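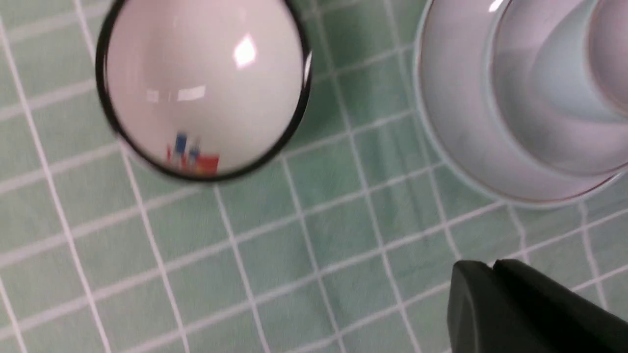

White dish, black rim, and a good deal of overhead lighting where it isn't wanted. Wrist camera, dark finger at bottom right.

Gripper trials: the crockery pages
18 August 2018

We have two sets of fingers for the Kerkaline arm and strong opinions about both, so it seemed time to collect some evidence. The task was laying out and clearing a few bits of tableware, which is the sort of thing a toddler does badly and a robot does badly at far greater expense. The Rudia fingers are the stubby ones. The Gosby fingers are the long ones. Both go on the same mount with the same four screws, one of which we have now replaced twice.

This page is the gallery. The numbers, such as they are, come further down, and the full log is 628 lines long and best left alone unless you enjoy timestamps.

On shiny things

Glazed crockery is a lovely test of a camera and a miserable one of a depth estimate. The wrist camera sees a patch of ceiling light sitting in the middle of a dish and reports it, with confidence, as a feature of the dish. Turn the wrist a few degrees and the feature moves. The controller then moves after it. We watched this courtship for most of a morning before someone turned the exposure down.

Dropping the exposure helped with the highlights and made the dark rims vanish into whatever was next to them, so we put it halfway back. Anybody hoping for a setting that suits white glaze and black edging at once is welcome to come and look for it. Motion blur is a separate complaint. At full approach speed the near edge of a dish goes soft just when you want it crisp, and slowing the last 70 millimetres of travel did more for us than any amount of fiddling in software.

The gridded tablecloth stayed on throughout. It was bought as a cheap way to judge distances by eye and it is good at that, up to the point where it wrinkles, after which it is good at telling you about the wrinkles. If you want straight lines, buy a board. We wanted something that a cup could sit on without skating, and a board lost on that count.

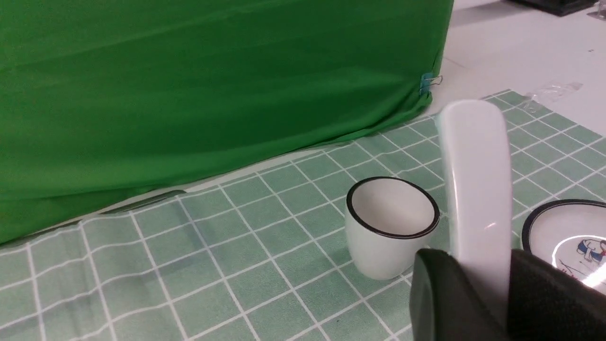 White finger up, small cup to the left of it, plate to the right. The green drape behind is held with a blue binder clip.

On getting a finger in edgeways

A handleless cup is the easy one. It is a cylinder with a slight taper and it wants to be picked up. Either set of fingers will do it, provided the approach is from above and the wrist hasn't decided to take the scenic route.

Plates are where friendships end. A flat plate on a cloth offers a gripper almost nothing to get hold of, and the usual trick of pressing down on one rim to lift the other works best on plates you don't like. A long finger has reach and slides in nicely at a shallow angle. It also bends, just enough to let go at the top of the lift. A short one holds like a vice once it has hold of something, and spends the rest of its time pushing the plate politely towards the edge of the table.

The view matters too. The camera looks past its own gripper, and the bulk of the housing hides the bit of cup or plate nearest to it. You plan the grasp on what you could see a moment ago and hope that nothing has shifted. We tried a higher camera bracket and got a better view of the crockery, along with a much better view of the bracket.

What we ended up with

We ran 400 attempts in all, split evenly between the two sets. The short fingers won on cups by a whisker and lost on plates by rather more. Changing from one set to the other takes around 15 minutes if the screws are where you left them. For the moment the long ones are staying on, with a bit of rubber at the tips, and the short ones have gone back in their box until we need something gripped that doesn't lie flat.

Still to do in August: bowls with a lip, spoons (with dread), and a second go at the approach speed. The controller is also due an update, which promises smoother motion. So did the last one.

Settings files for both sets of fingers are on the downloads page, under Kerkaline. The ones marked "final" are older than the ones marked "final 2".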